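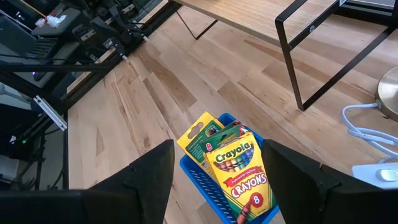 What age does Flivmont take children from?

Children can start at Flivmont from the term after their third birthday, and they stay with us until the summer before they turn eleven.

About Flivmont

Flivmont is a small independent nursery and primary school. We opened in August 2000 in two rented rooms above a shop, with one class and two teachers. Four years later we moved into the old Van der Merwe building on the hill, and we have been there ever since. The building was put up as a seed merchant's office, which explains the wide front doors and the very deep windowsills. Children in the lower classes like to read on them.

We have one class in each year group. Most of our families live within walking distance, and a good number of our parents came to us through an older cousin or a neighbour. English is the language of the classroom. Many children speak something else at home, and we are glad to hear it in the playground and at the lunch table.

How we teach

Mornings are for reading, writing and number work. We teach reading with phonics from the first term in Reception and hear every child read to an adult each day until they are fluent. Spelling is taught in short lessons of ten minutes or so. Number work starts with things children can hold and move about, and written sums come in when the class is ready for them.

Afternoons are for everything else: history, geography, science, music, art, games and cookery. Each class keeps to one topic for half a term. Last year the topics included rivers, bread, the Romans, and how houses stay warm. Older children write up their topic in a bound book which they take home in the summer.

Homework is light. Up to Year 2 we ask only for reading. From Year 3 there is a spelling list and one piece of written work a week, handed in on paper.

The nursery

The nursery has its own entrance on the garden side and its own small playground. It is run by Rokeya Munshi, who trained as a nurse before she came into teaching and has been here since the move. Children may come for mornings only in their first term. After that we ask for at least three full days, as we have found that children who come less often take a long time to settle.

Nursery children need indoor shoes, a coat they can fasten themselves, and a full change of clothes in a named bag. Please do not send toys from home.

Who we are

Eirini Dimitriou, Head. Eirini joined as the Year 4 teacher and became Head when our founder retired. She still teaches Year 6 history.

Refilwe Venter, Deputy Head and Year 2. Refilwe looks after the timetable, reading, and support for children who need extra help in class.

Rokeya Munshi, Nursery.

Vusumuzi Jacobs, Music and Games. Vusumuzi runs the choir, the recorder groups and the running club, which meets before school in the lower field.

Xiomara Whitlock, School Office. Xiomara is the person to ask about places, fees, lunches, lost property and anything you are not sure who to ask about.

Lunch and the school day

Gates open at 8.30 and registration is at 8.45. The nursery and Reception finish at 3.00, and everyone else at 3.20. After-school care runs until 5.45 in the hall and must be booked by noon on the day.

Lunch is cooked on site by Biturico, who took over our kitchen from the previous caterer. There is always a meatless dish. Packed lunches are fine too, but no nuts please, as we have children with serious allergies in several classes.

Funda

Funda is our Saturday-free, no-cost reading scheme for local families, whether or not their children attend the school. It began as a shelf of spare books in the front hall. The library now holds 752 titles that can be borrowed for 2 weeks at a time, and there is no fine for bringing one back late. Funda is open after school during term. Come in by the front doors and sign the book at the desk.

Visiting and applying

We would like you to see the school on an ordinary working day. Visits take an hour, and children are welcome to come along. You will be shown round by Eirini or Refilwe and can ask to sit in on a lesson.

To apply, collect a form from the office or ask Xiomara to post one to you. We offer places in the order that forms arrive, with brothers and sisters of present pupils first. There is no entrance test. If a year group is full we will tell you so and keep your form on the waiting list unless you ask us to take it off.

Fees are billed termly, and the current list is available from the office.

Page last updated 12/09/2022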